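Setting Up a Pair of Hand-Held Grippers and a Taped Practice Table
Puspita Gunawan
Posted 2019-10-03 in Builds

I promised this write-up to several people at Flurnside back in March, and I'm sorry it has taken me so long (the summer got away from me, as summers do). It covers the pair of hand-held grippers we use for showing a robot how to pick things up, and the table we practice at. If you have a 3D printer, a patient friend and a couple of free weekends, you can have a pair of your own working before the weather turns.

The idea is simple enough to say in a breath. You hold one gripper in each hand, you do some ordinary chore with them, such as moving a book from one side of a table to the other, and the whole thing gets recorded. Later the recording is used to teach a robot arm the same motion. Our arm is called Kulora and it lives in my spare room, bolted to a desk I would quite like to have back some day. Everything on this page happens before Kulora gets involved at all, and I find it the most enjoyable part!

What you need

For each gripper you'll want a printed body, two printed fingers with soft pads, a cube for the markers, a small camera module, and a cable long enough to reach your power strip with plenty to spare. Then you need one table with a plain light top, a roll of thin black tape, and a few things to pick up. You'll want a metal ruler too. I budgeted 80 dollars for the two bodies, not counting the cameras, and I stayed inside it only because I already had most of a spool of white plastic left over from another project.

Printing and padding the fingers

Print the fingers lying on their sides, so the layers run along the length. My first set stood upright on the bed and one of them snapped at the root the very first time I squeezed a mug, right in front of visitors, of course. Use more walls than you think you need. I use five, and a fairly dense fill.

For the pads, cut the rubber a little bigger than the finger, glue it down, press it flat under something heavy overnight, and trim it in the morning with a fresh blade. Ribbed rubber holds better on smooth book covers, in my experience, and plain foam is kinder to anything with a soft surface. I've gone back and forth on this more often than I'd like to admit. Whatever you choose, pad both fingers of a jaw with the same stuff from the same sheet.

When the glue has set, fit the fingers and squeeze the jaw closed. The tips should meet first, with the pads following as you squeeze harder. If the roots touch before the tips do, take the fingers off and sand the seats a little. Go slowly, try the fit, and sand again. I keep a strip of paper on the bench and pull it through the closed tips: if it slides out with no effort, I'm not finished.

Mounting the marker cubes

The cube tells the tracking software where the gripper is and which way it is turned. Each face carries a different black-and-white square pattern, and the left and right grippers must never share one. Please write down which pattern goes on which face before you glue anything. Jamden, who shares my bench, skipped this step and spent an entire evening with a left hand that thought it was a right hand.

Print the patterns on matte paper with a thick white border around the black, and leave that border on when you cut them out. Measure the printed square with the ruler and type in what you measured, even if it disagrees with what you asked the printer for. Glue them flat with a stick glue (wet glue wrinkles the paper), and smooth each one down from the middle outward.

Now hold both grippers out in front of you at the height of your belt, jaws pointing away, and stand facing the table the way you will when you work. Spend a few minutes like this. Turn your wrists. If a cube knocks against your knuckles, or you have to lift your elbows out like a chicken to keep it clear, move the mount now while it's easy.
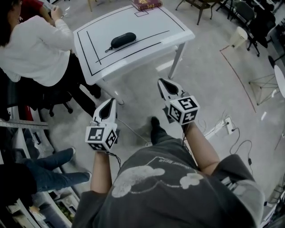
Do both grippers need to be exactly the same weight?

A small difference is fine, and you'll stop feeling it within a minute or two. What matters more is the balance from front to back. If the tips droop whenever you relax your hand, shift some weight toward the grip before you start recording.

Wiring without tears

Run the cable from the back of each gripper straight down and across the floor to the power strip. Leave enough slack that you can stretch both arms out as far as they'll go and still not feel a tug. I tie a loose loop near the grip so that a yank lands on the loop and spares the connector, which is a tiny thing and hates being yanked.

Plug in one gripper at a time and check that its camera shows up before you plug in the next. If both come up together, you won't know which is which without waving a hand in front of them, and you'll do that dance every single session. A bit of colored tape on each plug cures it for good.

I'll be frank about my floor habits – they're not pretty. At the very least, keep the cables to one side of where you stand, and learn which side it is with your feet. Once you're looking at the jaws you will not be looking at the floor.

Laying out the table

Wipe the table down and let it dry before you tape anything. Start with a big rectangle a hand's width in from the edges. This is your working area, and anything outside it doesn't count. Then put a smaller rectangle inside the first. Ours has an inner corner line as well, which gives us a place to start from that everyone can find again after lunch.

Next come the small outlines for the objects. Set the object where you want it, mark its corners lightly in pencil, lift it away, and run the tape just outside your marks. Use thin tape, and cut the corners square with the blade instead of folding them over. Folded corners lift in a week, and then somebody picks at them. (It's me, I'm the one who picks at them.)

Good first objects are stiff, fairly large and hard to break. A thick hardcover book is my favorite by a mile, because you can grab it by the spine, push it, turn it or lift one end, and it teaches you a great deal about how much you've been relying on your own fingertips. A zippered glasses case makes a nice second object. Leave cups and anything with a lid for later. 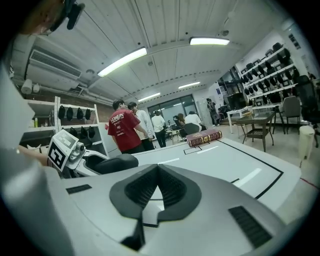

Once your outlines are down, walk all the way around the table and look at it from each side. You're checking for glare as much as anything. A shiny tabletop under strip lights will throw bright patches that move when you move, and a patch in the wrong spot can wash out a line of tape or the face of a cube. Moving the table a foot in any direction often does the trick. If it doesn't, try turning it a quarter turn before you start buying curtains.

Calibrating

Hold each gripper still with the jaw open, wait for the software to find the cube, then close the jaw all the way and wait again. Do this three times for each hand. After that, trace the big taped rectangle slowly with the tips of one gripper, keeping them just above the surface, and look at the path on the screen. You should see four straight sides. If a side bows outward, your marker size is probably typed in wrong. If the whole shape leans, the cube is crooked on its mount. Mine leaned for a week, and I blamed the software the entire time.

Save your calibration under a name with the hand in it. I name mine after the bench and the side, so I have Aguiar left and Aguiar right, Aguiar being the bench by the shelves. It's a silly system, but I have never once loaded the wrong file.

Your first recordings

Stand comfortably with your feet apart and pick one very small task. "Slide the book into its outline" is plenty. Begin with the jaws open and your hands still for a slow breath, do the task, then go still again for another breath before you stop recording. Those quiet bits at each end make trimming so much easier later.

Move at a speed you'd be happy to see a robot arm copy in your own kitchen. Nearly all of us go too fast at first, and then too slow once we've been told, and then settle somewhere in between after an hour or so.

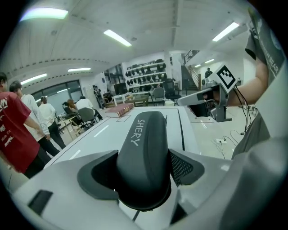

Keep your sets short. I used to record until my forearms ached, and when I went through the files afterward the last third was always the sloppiest, with tips dragging and half-closed grabs. Now I stop after 2 sets and make tea, and I end up keeping far more. On my best day so far I kept 86 good recordings of the book task, and I went home very pleased with myself.

Name the files as you go, and throw out the bad ones the same day while you still remember what went wrong. A dropped object isn't always a bad recording, by the way. If you picked it up again and finished the task neatly, put it in its own folder, since those can be useful when you want the arm to recover from a fumble.

Looking after everything

Check the finger screws at the start of each session. They do work loose, and a wobbly finger feels like a bad calibration until you think to grab it and wiggle. Wipe the pads with a damp cloth when they begin to slip, and swap them when wiping no longer helps. I've put well over 1,000 grabs on my present pair and the left one is starting to go shiny.

Coil your cables loosely, and store the grippers with the cubes facing up so the paper faces don't get scuffed. Keep a spare printed sheet of markers in a folder somewhere flat.

The printing files for the fingers and the cube mounts are in the shared drawer at Flurnside, on the memory stick with the green cap. Please put it back when you've copied them, and if you change the finger shape, save yours under a new name and leave me a note about how it went. I'd love to try it.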